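Tips I pinched from the robot open day

I do love an open day. Free coffee, a badge with your name spelt wrong, and somebody keen to tell you about their job! So when Drellano opened up their workshop on the Ondale estate in November I put my name down straight away, and my sister came too, mainly for the biscuits. I went for the robots and came home with a page of notes about folding tea towels. I've typed them up at last, in no particular order.

Do one thing, then put it down

They had a two-armed machine called Trorka doing household jobs at a bench, very slowly. It picked up a cloth, laid it flat, let go, and only then went for the next thing. I am the opposite (peg in mouth, sock in each hand, phone under chin). I've been trying it the Trorka way with the clean washing and I do drop less. Lay each piece flat on the bed before you fold it, and smooth from the middle outwards.

Fold towels by the corners

Souad Shawky was running the bench that afternoon and she was a mine of good sense. Find two corners on a short side, hold them up, let the towel hang, and wait for it to stop swinging. Then fold. She said the waiting was the bit they'd had to program in, and I thought, well, I could do with that programming in me. For fitted sheets she had no advice whatsoever. Mine still go in the cupboard in a ball.

Mark where things live

Every item on their bench had a square of tape to go back to. I've done the same inside the drawer by the cooker with masking tape and a biro, and the scissors have been in their place for 3 weeks now, a house record. Use the low-tack sort or you'll be scrubbing off glue till Christmas. If you've already got glue, a dab of cooking oil left on for a few minutes shifts it, then washing-up liquid.

Half fill anything you have to carry

The robot poured dried peas from jug to bowl, and the jug was never more than half full. Two trips beat one sweep of the floor. My sister asked what the whole set-up cost and was told about £4,000 for the gripper alone, at which point she put her coffee down very carefully and moved away from it.

Stand back and look

There was a screen beside the bench showing what the little camera on the right gripper was getting, and I spent longer at that than at anything else. 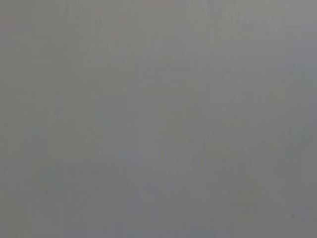
My own trouble with cleaning has always been that I do it with my nose on the job. I'll rub away at one bit of worktop for ages and miss the great smear next to it. The wrist camera cured me of that, a bit. When all you've got is soft grey with faint streaks running up and down and one tiny dark speck near the bottom corner, you couldn't tell me if it was a cloth or a tin or the side of a bus! So now I wipe, take two steps back to the kitchen door, and look at the worktop from low down with the light across it. Crumbs and streaks show up a treat. Same for windows and the hob.

Clean the thing you look through

While I'm on the subject, specs, oven door, phone camera. Warm water, a drop of washing-up liquid, a soft cloth that hasn't met fabric softener (softener leaves a film). I do mine while the kettle boils.

They're hoping to do another day, with a Herath arm that stacks plates. I'll be there if they'll have me. My sister wants to know if there'll be shortbread again.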